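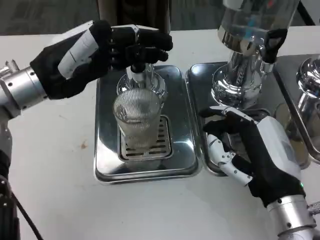 We host a lot at our house. My side of the family is big, my in-laws' side is bigger, and somewhere along the way it was decided that our dining room is where birthdays, baptisms and graduation lunches happen. So when I say I have opinions about drink dispensers, please understand that I came by them the hard way, with sticky socks.

For years I used a glass jar with a plastic spigot, and when that one cracked I bought another just like it (I know, I know). The second one dripped from the day I brought it home. Last March, after a puddle of peach tea made its way under the china cabinet, I gave in and ordered the Brornby, a stainless steel juice dispenser with a clear tank, a drip tray and a center tube you fill with ice. It has now been through 17 parties, big and small, and I feel ready to talk about it!

First, the good part. The tap does not leak. I left it full of lemonade overnight on a paper towel, just to be mean to it, and the towel was dry in the morning. The handle is stiff enough that my little nieces have to really mean it, but my mother-in-law, whose hands bother her, gets along with it fine. It holds two gallons, enough for our crowd if I keep a refill pitcher in the fridge.

The ice tube is lovely too. Because the ice sits in its own tube, the last glass tastes like the first one, and anybody who has served watery sangria at four in the afternoon will know why I was so happy about that. You do need smallish cubes. The big square ones from my silicone trays get stuck halfway down, and then you are standing at the sink with a wooden spoon, muttering. 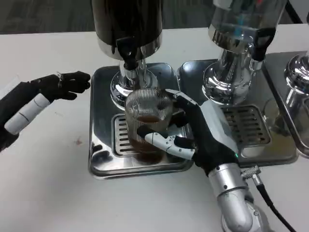 Cleaning is where I have to be a bit more careful with my praise. The tank and the tray wash up in no time, but the tap comes apart into 5 pieces, counting the little rubber washer, and the washer loves to go down the drain. I lost the first one that way. Grilham, the shop I ordered from, mailed me a spare without charging for it, very kind of them, and I now take the tap apart over a mixing bowl. If you serve anything with pulp you can't skip this step. I skipped it once after orange juice and I won't describe what I found.

The shine takes some work as well. Fingerprints show up on the base within minutes, and our hard water leaves spots if you let it air dry. A soft dish towel fixes both. My sister has the Lultutari, which costs less and has a brushed finish that hides everything, but hers wobbles when you pull the tap and I couldn't live with that near a tablecloth. I also looked at the Karabulut, a very handsome thing, and put it right back when I saw how narrow the opening was. I need to get my whole hand in there with a sponge.

One small complaint for the people who wrote the booklet: please tell us which way the washer goes. It has a flat side and a slightly curved side, and I put it in wrong twice before I tried the flat side out. It has been that way ever since and not a drop.

Would I buy it again? Yes, and I've been eyeing a second one so the kids can have their own punch at the other end of the table.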